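Work with us > Current vacancies > Product tasting and panels

Last updated: December
Posted in December by Berkay Kırmızıgül

Panel Tasters, Dried Meat Snacks (part-time, paid)

Cultevell is looking for people to join its tasting panel for dried meat snacks at our kitchen in Tuvbridge. The panel scores biltong, droëwors, smoked beef sticks and a small range of venison and turkey strips before they go on sale. Some of these are our own and some are made by Damasceno, who supply us with sliced and spiced beef.

You do not need any background in food. Most of the present panel had none when they joined. What we need is people who eat dried meat fairly often, can describe what they taste in ordinary words and will give the same sample the same score on two different mornings.

The work

Each session starts at 9.30 in the morning and finishes before noon. You will be given a tray of coded samples, a jug of water and some plain crackers, and you will work through the tray in the order shown on your sheet. For each sample you score saltiness, smoke, sweetness, heat, toughness and aftertaste on a line scale, then write a sentence or two of your own. Please write what you notice. "Tastes like the bottom of a spice jar" is more use to us than "quite nice".

There is no talking during scoring. Afterwards the panel sits together for half an hour and goes through the samples where the scores were far apart. Ronaldo Portela runs this part. He will ask you to explain a score but he will not ask you to change it.

Toughness causes the most disagreement. New tasters tend to mark down anything that takes a long time to chew, and biltong cut along the grain is meant to take a long time. We cover this in training, with reference samples for the soft and hard ends of the scale.

Training

Training is two mornings, paid at the same rate as a panel session. The first covers the basic tastes in water at different strengths, and then the same tastes in food. The second covers texture and the scoring sheet. There is a short matching test at the end of the second morning. Anyone who does not pass can take it once more the following month.

The panel also scores a few other shelf-stable meat products during the year, mainly tinned meats and soups, when the dried range is quiet. These sessions are optional and are paid the same.
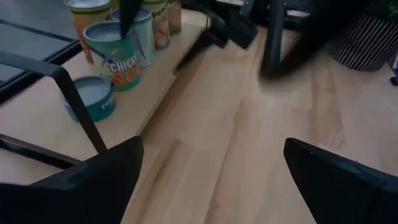 Chicken soup, one of the tinned lines on the market.

Pay and hours

Pay is £48 per session, paid monthly into your bank account. There are usually 2 sessions a week, and you will know your dates a month ahead. We do not expect you to make every one, but we do ask for at least half in any month. If you miss more than that without telling us we will offer the place to the next person on the list.

Travel within Tuvbridge is not paid. If you come from further out, you can claim bus or train fares with a receipt. Parking at the kitchen is free, but the gate code changes each month - it will be on your session email.

After your first 100 sessions you move to the senior panel, which has a higher rate and some extra work checking new scoring sheets.

Who can apply

You must be 18 or over and have the right to work in the UK. You must eat beef, and ideally venison and poultry as well. Please tell us if there is a meat you do not eat for any reason. It may not rule you out, but we have to plan the trays around it.

We cannot take anyone with an allergy to mustard, celery, soya, sulphites or wheat, as all of these turn up in the samples. The same goes for anyone on a low-salt diet on medical advice. If you are pregnant, please wait and apply later, as some of the test batches are cured and not cooked.

Smokers can apply. We ask you not to smoke or vape for an hour before a session, and the same goes for coffee, mint and strong perfume. If you have a heavy cold on the day, ring in and stay at home.

People who work for another maker of meat snacks, or who live with someone who does, cannot join. That includes staff at Zandard, which shares our loading yard.

A note on dental work: some of the products are hard. If you have loose fillings, a brace or new dentures, please think about whether this is for you. We have had one broken crown so far and would like to keep it at that.

How to apply

Write to Berkay Kırmızıgül, Panel Office, Cultevell, Unit 107, Tuvbridge, or hand a letter in at reception between 8.30 and 4. One page is plenty. Tell us:

- your name, phone number and the mornings you are free
- which dried meats you eat and how often
- any allergies or foods you avoid
- a short description, in your own words, of the last thing you ate

The last point matters more than the rest. We read it before anything else, and we are not looking for fine writing. Say whether it was salty, dry, greasy, chewy, and whether you would have it again.

We do not need a CV or references at this stage. Applications close at the end of January. We will ring everyone we want to see in February, and training starts in March. If you applied last year and were put on the waiting list, you do not need to write again - just ring reception and confirm that you are still interested.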